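How to Spend a Slow Day Walking from Hakala to Remley

If you've got a free day and a decent pair of shoes, I can't think of a nicer way to use both than the river walk from Hakala down to Remley. I've done it in every season by now, in both directions, and once in a hailstorm, and I still look forward to it the night before like a kid before a field trip. A few friends have asked me how to put the day together, so I finally sat down and wrote the whole thing out.

Before you go

You'll need the morning bus to Hakala, a bottle of water, some cash in small bills and a sweater even if it looks warm out. The valley holds the cold until late morning, especially on the stretch below the mill. Dogs are fine the whole way as long as they're on a leash through the sheep pasture.

Check the river level the evening before. There's a painted post at the Hakala footbridge, and the village posts the reading on the board outside the bakery. If the water is over the red band, the lower path floods and you'll have to take the road, and to be frank I'd save the trip for another day. February is the worst month for this. May and early June are my favorites (the hawthorn is out then and the whole lane smells of it!).

Step 1: Start at the Hakala footbridge

Get off the bus at the church, not at the square. The driver will usually call it out, but sit near the front just in case. From the church, go down the cobbled lane beside the graveyard wall and you'll come out at the footbridge in a couple of minutes. Look for the date cut into the stone on the far side: 1724. The railing is much newer, and a bit wobbly, so don't lean on it for your photos.

Cross over and turn left. There's a path to the right too, and it's wider and better kept, which fools plenty of people. That one goes up to the quarry and ends at a locked gate. Ask me how I know.

Step 2: Follow the river to Lullen

The walk to Lullen takes me 90 minutes, but I dawdle. The first part runs under beech trees with the water right beside you, then you climb a stile and cross the sheep pasture. Keep to the fence line and close the gate behind you. The farmer is friendly as long as you do.

After the pasture you'll pass the old mill. The wheel is gone but the race still runs, and there's a flat stone above it that might be the best seat in the county. I always mean to stop for five minutes and end up staying much longer. Herons like the shallow bit just downstream, so come around the corner quietly.

Step 3: Have lunch in Lullen

Lullen is tiny, just the one street with a green at the end of it, and it has two places to eat. The inn does a proper hot lunch and a very good onion soup. The tea room across the green is cheaper and has the better cake. My usual plan is soup at the inn and then cake at the tea room, and I don't feel bad about it at all.

Get there by noon if you can. The inn has a small dining room and it fills up quickly with people who drove out, and the kitchen closes at two. If you miss it, the shop sells rolls and cheese, and the green has benches.

Step 4: Take the hill path over Trulter

There are two ways on from Lullen. You can stay by the river, which is flat and pleasant, or you can go over Trulter hill. Take the hill if your knees allow it. The path starts behind the tea room, next to the water trough, and climbs steadily through bracken to a little stone shelter at the top. On a clear afternoon you can see both church towers from there, Hakala behind you and Remley ahead.

Coming down is steeper than going up, and the chalk gets slick after rain. Go slowly, use the grass at the side, and allow up to 15 minutes more than you think you'll need.

Step 5: Finish in Remley

The path drops you at the top of the main street, by the old market hall. Have a wander through the covered passage if it's open, and poke your head into the secondhand bookshop on the corner, where the armchairs in the back are meant for sitting in. The last bus home leaves from outside the market hall at six, so I like to be down off the hill by half past four.

If you'd like to stay over, the guesthouse by the river does a generous breakfast, and you can walk back the next day along the flat route, which feels like a different trip altogether with the light coming the other way.
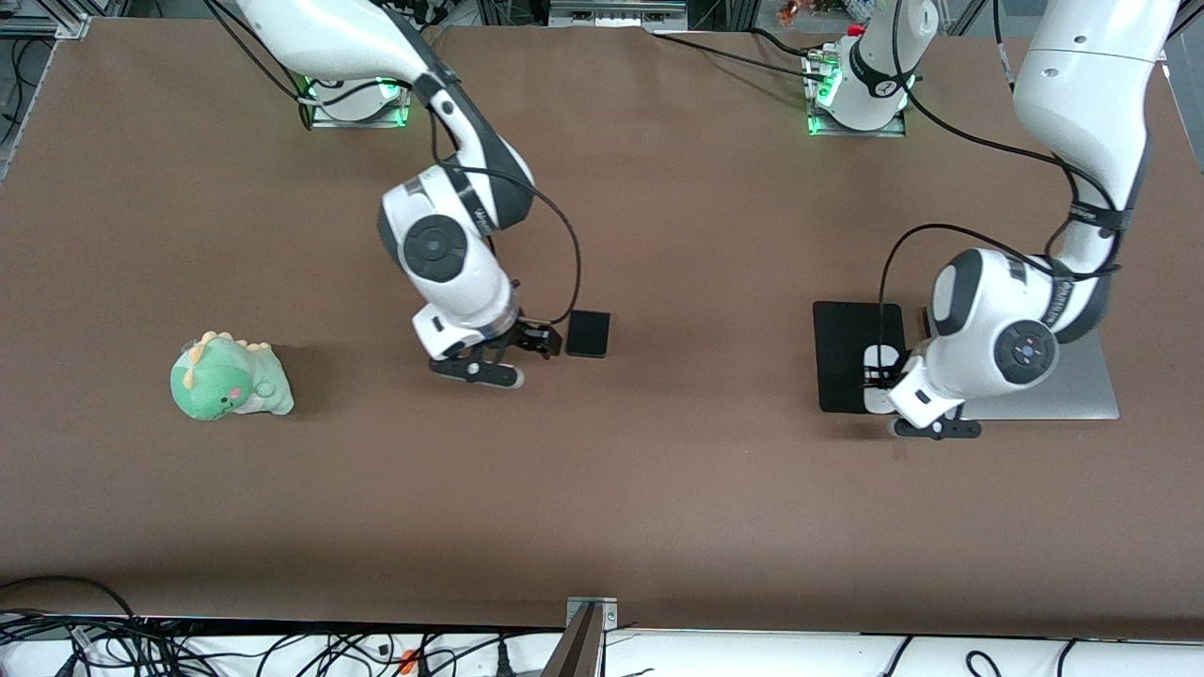
For the walk back, leave Remley by the lane beside the guesthouse and keep the water on the same side all the way to Lullen. Fill your bottle before you set off, and if the tea room has the walnut cake that day, get a slice to take with you.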